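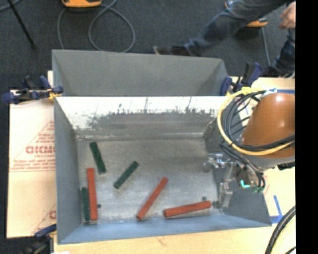
I have been playing the same board game every week for two and a half years and I am still not tired of it, so today you all get to hear about it. Sorry! (Not sorry.)

The game is Drevetti. If you've never run into it, it's a railway game for two to four players, and it came out small enough that a lot of game stores never carried it. I found mine on the bottom shelf at Kaimal, the used game and book place near me, with a dented lid and a price sticker that had been marked down twice. The box was so plain I nearly put it back. It has a map on the front, and it isn't even a very exciting map.

But oh, what's inside. You're each building a line across a mountain region, and everything you build costs you something you wanted for later. Tunnels are expensive but they're permanent. Bridges are cheap and they wash out in spring. You can share track with another player, and you pay them for it every single turn, and the amount you pay is something you haggle over out loud at the table. There's no chart for it. I've seen a perfectly calm evening turn into twenty minutes of bargaining over one little stretch of track by the lake.

I love haggling in games so much. Most games that have trading in them give you a going rate whether they mean to or not, and after a few plays everybody knows two of these is worth one of those. In Drevetti the value of a piece of track depends on who needs it and how badly, and also on how well they hide it. I'm terrible at hiding it. My whole group knows that if I start straightening my cards I'm desperate.

The scoring took me a while to like. You score passengers at the end of each season, and freight only once, at the very end, and freight is worth a ton. The first few times we played, everyone chased passengers because it feels so good to move your marker every round. Then one of us quietly built an ugly line straight through the south with no towns on it at all and finished with 225 points. The rest of us were nowhere close. We sat there and looked at the board for a while, and then we set it up again at ten at night on a work night.

That's still our highest score, by the way. It's written inside the lid in pencil. My own best is a good bit lower and I am not going to type it here.

Okay, a few things for anyone who gets hold of a copy.

Play the first game with three. Two is good once you know it, but the haggling needs a third person who can swoop in and ruin a deal. Four is loud and wonderful and very long.

Read the spring rules twice. The rulebook puts washouts on one page and repairs on a completely different page, and we played them wrong for a month. (We thought you lost the bridge for good. You don't — you can fix it for half the cost if you do it before anyone else's turn comes back around.) The corrected way is much kinder to new players.

Leave the weather deck out until you've played two or three times. It's 48 cards and they're great, especially the fog ones, but they pile a lot on top of a game that already has you keeping five things in your head.

And keep your money hidden if your group will agree to it. The rules say it's open. We tried it behind a screen one night and have never gone back. When you can't see what the other person has, every offer gets so much more interesting!

I did also buy Wokden, which people kept telling me was the same idea with better art. The art really is better. It's gorgeous, the mountains have this lovely soft purple look, and I'd hang the board on my wall. I've played it four times and I'd happily play it again if someone brought it over. But track fees are fixed in that one, so there's nothing to argue about, and the whole thing moves along very politely until somebody wins. It's a good fit if you've got a family that gets heated over games. My family does get heated over games and I want them to.

There's an expansion too, called Sesell, which adds a coast and ferries. I've been looking for it forever. The print run was 3000 copies, from what I was told, and when one does show up for sale it goes the same day for more than I spend on groceries. I had one in my cart in the spring and went to find my wallet and when I came back it was gone. I still think about that. If you've played it, please tell me in the comments whether ferries count as shared track, since the few write-ups I've found don't agree and I'd love to know before I ever get my hands on it.

We've been working on our own house rules while I wait. The one I like best is the night train. Once per game, each player can run one train over anybody's track for free, but they have to announce it a full turn ahead, so of course everyone spends that turn trying to make the route useless. It makes the middle of the game so lively. The one that didn't work was letting people take out loans. Everybody borrowed right away, the whole map was covered in track by summer, and there was nothing left to do but add up numbers for an hour. We scrapped it after one try.

Next up we're doing a little tournament in October, six of us over two Saturdays, with tables switching partway through. I'm making chili for the first one and I've already been told it can't be the hot kind. The winner gets their name in the lid next to the high score, in pen this time. I've been practicing keeping my hands off my cards.

If you've got a game you've played this much and still look forward to, I really want to hear what it is. Long ones especially — I've got a whole winter to fill.

Posted 9/27/21 in Games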